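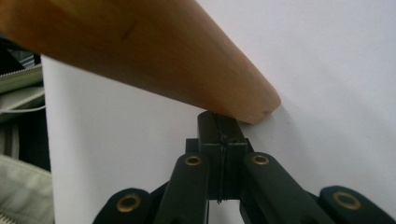

Wooden handle and hand-held gripper, Drallent open day.

**Progress report, February 2, 2024**

The open day at Drallent went ahead as planned, with 107 visitors against 2000 invitations sent. Rolter ran 12 short demonstrations of the hand-held gripper, and visitors could try it themselves in groups of up to two.

Spending is within the budget agreed in December. Bạch has asked for a repeat visit at Grorkmont. We need your approval for the travel costs before we book.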